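Collside kitchen task pack - worth the money for a two-arm setup?
Forum > Simulation > Packs and add-ons

tumora_fan
Evening, all. I've been going back and forth since February on the Collside kitchen pack, and before I spend the $200 I'd love to hear from folks who've lived with it a while. We're a tiny group and that's real money for us, so please be as long-winded as I am!

Charpentier
Happy to help, I've had it running most of the winter. The tabletop tasks are the best part for me - you get both arms with full hands, a board in the middle and fruit or dishes to either side. My current one has the right hand holding the citrus and the left one open by the board.
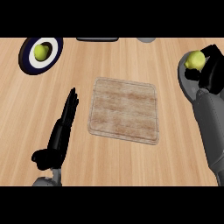

Does the pack run without a paid Caliter license?
The free Caliter tier is enough for all the kitchen tasks, though it limits you to 8 parallel copies.

tumora_fan
Oh, that's a relief, thank you. And the grasps, do they feel believable to you?

Charpentier
Mostly, yes. Round things took me some patience, and I ended up raising the friction a little on the fingertips. After 50 runs I stopped fiddling and left it there.

gearbox_lou
I'm going to disagree, kindly. I found the contacts too forgiving, and my policy picked up sloppy habits that I then had to train back out. For $200 I'd expect better defaults. The Tumora pack costs less and its contacts are stricter.

Charpentier
Fair enough, Lou, but Tumora only gives you one arm, and the question was two! Same table again, with the pan on the right and a finger over the ball in it. I like that the rim makes the approach harder. 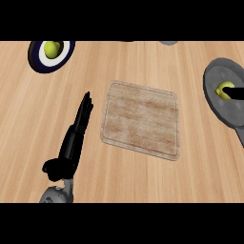 Thread reading time: 2 min

gearbox_lou
I'll grant you the pan. My gripe is with the defaults, and I'd still tell a small group to try the trial first.

tumora_fan
Trial it is, then. Baptiste Charpentier, if that's you, would you share your friction settings?

Charpentier
That's me! Sending them over tonight - start with task 33, it's a gentle one.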